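Home Cell Safety Checklists Incident Follow-Up Contacts

Gear Assembly Cell: Return-to-Service Inspection Checklist

Cell: Itano bench, two-arm gear placement
Reason for inspection: Part released above the plate during the seating step; second attempt ended in a protective stop
Inspector: Myung-ja Moon
Reviewed by: Juraj Hubáček
Period covered: February

All items must be marked before the cell is returned to unattended running. An item marked HOLD may be closed only by the reviewer.

1. Emergency stop and enable switch
Result: PASS
Comment: Both stops were tested from the operator position. The arms did not resume on reset until the enable switch was pressed.

2. Event log
Result: PASS
Comment: Log exported and attached. Event 1,011 is the dropped gear. The protective stop followed on the next attempt, when the wrist force limit was reached over the peg. No person was inside the marked area at the time.

3. Cable routing at wrist
Result: PASS WITH COMMENT
Comment: Cables shall be checked for rubbing with the wrist turned 90 degrees in each direction. No wear found. Natalie Hartley has asked that this be repeated monthly.

4. Gripper fingers and grip surfaces
Result: HOLD
Comment: Grip force had been set to 100 percent after the last finger change and was not returned to the Prokis setting. Finger tips and pads are to be compared with the spare set. The gear must sit square between the tips before the arm moves over the plate. 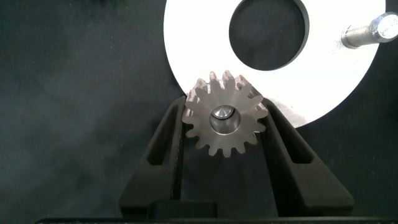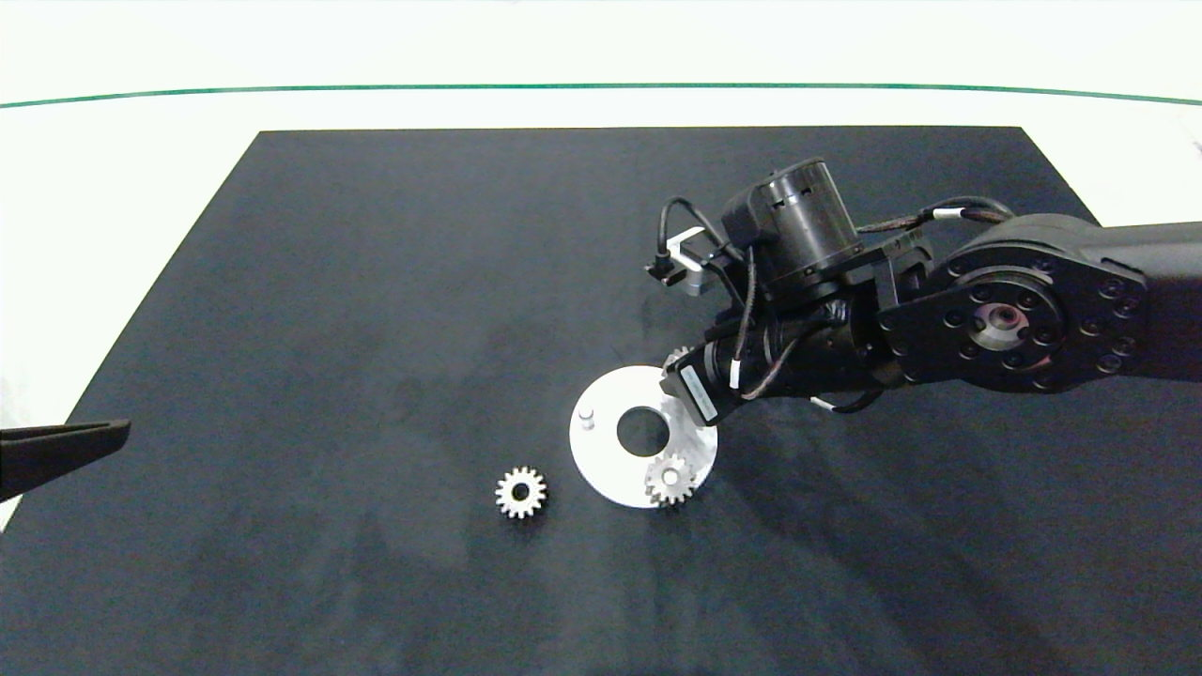
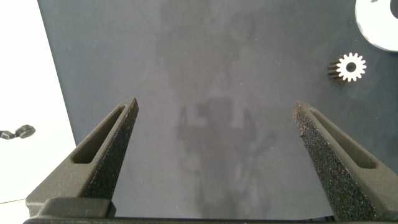
Spur gears, at the bench.

5. Work surface and loose parts
Result: PASS WITH COMMENT
Comment: Mat to be wiped down at the start of each shift. Gears not in use shall be kept clear of the approach path. A gear that has been dropped goes to Tae-yang Choo for a bore check and is not put back in the cell.

6. Seating program
Result: HOLD
Comment: The program retries after a failed placement without confirming that the gear is still held. Retry is disabled until a grip check has been added. Following the change, 26 placements in a row are required at reduced speed with an operator present.

7. Operator notice
Result: PASS
Comment: Notice posted at the cell. Operators are reminded not to reach in to straighten a part while the arms are enabled, including during a pause.

Disposition: Attended running only. Items 4 and 6 remain open. Questions should be sent to Wendy Horrocks.

Related items
Gripper Finger Change Procedure
Prokis Grip Force Settings
Protective Stop: Operator Response
Sterkuren Cell Monthly Inspection

Last updated: February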